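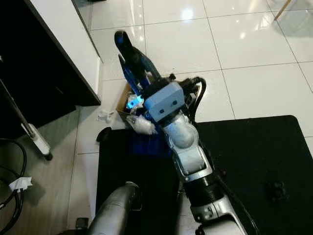

The arm reaching out over the floor, cyan light on.

The Amton Jar

The cream came from a store called Amton, which had been on the corner by the bus stop for as long as she had lived in Gil. It sold soap, bath salts, hair oil and one kind of face cream. The cream was made in the back and it had no name. The label said Cream.

She had used it for thirty years, and her mother had used it before that. It smelled of roses and a little of candle wax. In winter she put it on at night and again in the morning, and in summer only at night.

In May there was a sign in the door. The store would close at the end of the month. Everything was marked down. She went in on her lunch break and asked how many jars were left, and the woman at the register went to look and came back with ten.

"That's all there is," the woman said. "We stopped making it after Easter."

She bought all ten. They were heavy, and she had to change hands twice on the way back to the office. She put them under her desk and kept touching the bag with her foot during the afternoon.

At home she lined them up in the bathroom cabinet. Her husband moved his razor to the windowsill without being asked. A jar lasted her two months if she was careful. She worked it out on the back of the water bill and then threw the bill away by mistake and had to ask for another one.

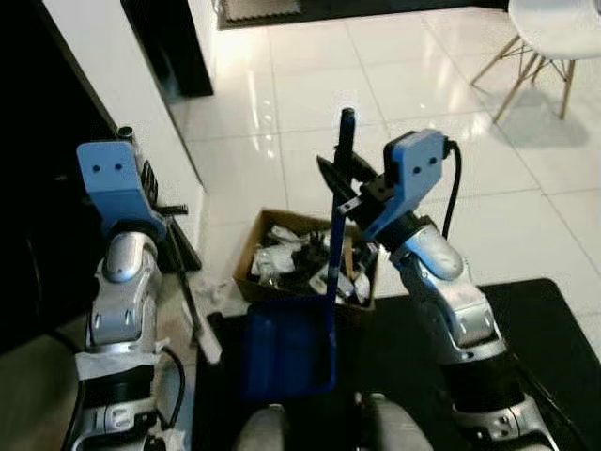
Two arms over the black tabletop, tiled floor beyond.

Her daughter called on Sundays from Skalach and told her there were other creams. There was one by Wavis that everybody at her work used. It came in a pump bottle, so you never put your fingers in it.

"I like putting my fingers in it," she said.

"It's cleaner, Mom."

"I wash my hands."

The Wavis came in the mail anyway. She tried it for a week to be fair. It went on thin and it was gone in a minute, and her face felt like a face that had nothing on it. It smelled of cucumber. She gave it to the woman downstairs, who was very pleased and brought up a plate of plum dumplings, still hot, with too much sugar on them.

By the fall she was on the third jar. She had started using less, just the cheeks and around the eyes, and she had stopped doing her neck. One night she stood at the mirror with the lid in her hand and looked at her neck for a while. Then she put the lid back on and went to bed.
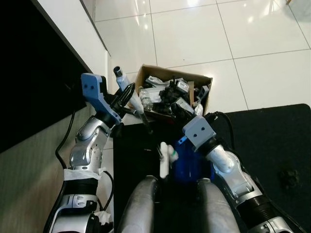

On the second day of her vacation she decided to make it herself. She had a book from the library and a list: beeswax, almond oil, rose water, borax. The borax took three stores. She cleared the kitchen table and set everything out on a towel, and since she had no proper stirring rod she looked around for something long and straight, and ended up with a chopstick. The wax melted faster than the book said. She poured in the rose water and stirred, and it turned white all at once, the way milk looks, and she laughed out loud in the empty kitchen.

It set hard. When she pushed a finger into it, it cracked down the middle. She melted it again with more oil and the second time it stayed soft, but it smelled of almonds and a bit of the pan.

She spooned it into the two empty Amton jars and wiped the rims. Her husband came in and smelled one and said it was nice. He asked if it was the same.

"No," she said.

That night she washed her face and opened the homemade one. She did her forehead, her cheeks, under her eyes. There was plenty left on her fingers, so she did her neck too, all the way down to the collar of her nightgown, and then the backs of her hands. The pillowcase was greasy in the morning and she put it in the wash with the towels.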